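Historia de los oficios y del taller
Apuntes del tema 4: el color en la tintorería y en la loza
Versión revisada el 21 de mayo de 2026

Antes de empezar

Estos apuntes recogen lo que vimos en clase y un poco más, porque siempre me quedo corto de tiempo y acabo hablando deprisa de lo que más me gusta. Leedlos con calma, si puede ser con un lápiz al lado, y no os preocupéis si algún nombre se os resiste: los términos importantes vuelven a salir en el tema siguiente y entonces se fijan solos.

El asunto de fondo es cómo se ponían de acuerdo las personas de un taller sobre un color. Parece una tontería, ¿verdad? Pero pensad en lo que pasa cuando alguien os pide por teléfono una lana «verde azulada, tirando a oscura». Cada uno de nosotros ve una lana distinta, y el tintorero que compraba la materia prima y respondía con su dinero del resultado no podía permitirse ese lujo.

1. Los nombres

En los cuadernos del taller de Ornulden los colores se llaman de tres maneras. Unos toman el nombre de la materia que los produce (rubia, gualda, añil), otros el de algo que todo el mundo conocía (paja, hoja seca, vino aguado), y otros, que son los más bonitos y los más difíciles, llevan el nombre del pueblo o del cliente para el que se hicieron por primera vez. El «azul de Zistville» es de estos últimos, y durante años se discutió si era un azul o un gris. Las recetas conservadas llevan añil en poca cantidad y un baño posterior de agallas, así que yo me inclino por un azul muy apagado, aunque entiendo perfectamente a quien piense otra cosa.

Fijaos también en que los nombres viajan mal. Lo que en Ornulden era «hoja seca» aparece en la correspondencia de la casa Grabner como «cuero claro», y solo lo sabemos por una carta en la que el comprador se queja, con mucha educación, de haber recibido lo que no había pedido.

2. Las muestras

De ahí la importancia del muestrario. La casa Grabner conservaba hilos anudados sobre cartón, cada uno con su número y con una anotación del baño, y el último cartón que nos ha llegado tiene el número 1.199. Faltan muchos intermedios, por supuesto, y en los más antiguos el hilo ha perdido tanto color que hay que separar las hebras del nudo para ver cómo era por dentro (un truco sencillo que siempre recomiendo, con guantes y con permiso del archivo).
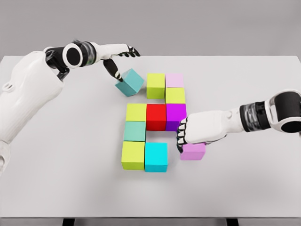
El muestrario tenía además una segunda vida, la de herramienta de enseñanza. El aprendiz pasaba sus primeros meses ordenando cartones, primero por familias y luego por intensidad, hasta que distinguía dos tonos vecinos sin mirar el número. En las ordenanzas de Mernov se le exige igualar cuatro muestras a la luz de la mañana antes de tocar la caldera, y se añade que la prueba se repita en octubre, con el cielo cubierto. ¡Qué buena idea! Todos hemos comprado alguna vez unos pantalones negros que en la calle eran azul marino.

3. Y la loza, ¿qué?

Con la loza el problema se complica, pues el color que se aplica con el pincel no es el que sale del horno. El óxido de cobalto en polvo es casi negro y da azul; el de cobre puede dar verde o rojo según el aire que entre durante la cocción. El pintor trabajaba, por así decirlo, de memoria, y por eso en Mernov las muestras eran plaquitas cocidas que se colgaban junto al banco. Se han recuperado cerca de 100, casi todas rotas por el agujero del cordel.

Para la próxima sesión

Leed las dos cartas de la casa Grabner que están en la carpeta del curso y subrayad todas las palabras de color. Traed también un objeto pequeño de casa cuyo color os cueste nombrar, y escribid en una hoja aparte el nombre que le daríais. No pongáis vuestro nombre en la hoja; las mezclaremos todas y trataremos de emparejarlas con los objetos.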